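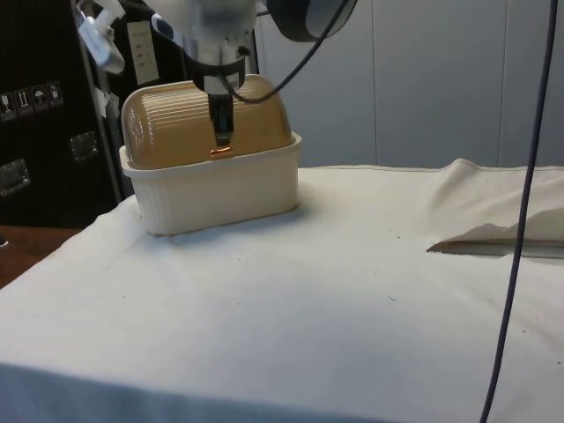 Trefor Yorath has prepared accounts for small businesses for most of his working life, the last 14 years of it under his own name. His office is above a bakery, and he shares it with two colleagues, Žofie Zeman and Matěj Sýkora. Between them they look after 300 clients, mostly sole traders and family companies.

He trained at a larger practice called Grista, where he was put on payroll in his first week and stayed there for two years.

"I didn't enjoy it at the time," he says. "You had to get every payslip right, and if you didn't, somebody rang you before lunch. But I learned to check things, and I still check them the same way."

When he left to work for himself he had eight clients. One was a joinery firm, Wadar, which is still on the books. The rest were people he had met through his brother-in-law, and several of them paid late.

"I did my own invoicing on a Friday night and I was bad at it," Yorath says. "I tell new businesses to send the bill the day the job is done. I had to learn that one myself."

Zeman joined to run the bookkeeping side. Sýkora came later, straight from college, and now handles most of the VAT returns. Yorath says he would like to take on one more person before next November, when the tax return work starts to build up.

Getting records out of clients is still the slow part. Most of them now send photographs of receipts from their phones, but 70 of them bring in paper, and he has no plans to stop them.
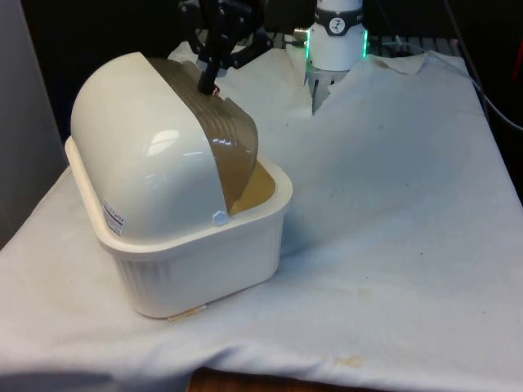
White tub with a domed lid, its amber-brown front panel partly open.

"Some of them like to come in and sit down," he says. "They hand over the envelope and then they mention they're thinking of buying a van. I'd much rather hear about the van before they buy it."

He is cautious about giving general advice – too much depends on the business – but he does ask every new client to open a separate bank account and put money aside for tax each month.

Asked about retirement, he says he has talked it over with Zeman and that nothing is settled. He has already cut his own week to four days and spends the fifth on his allotment.

"The clients know which day it is," he says. "A couple of them still ring."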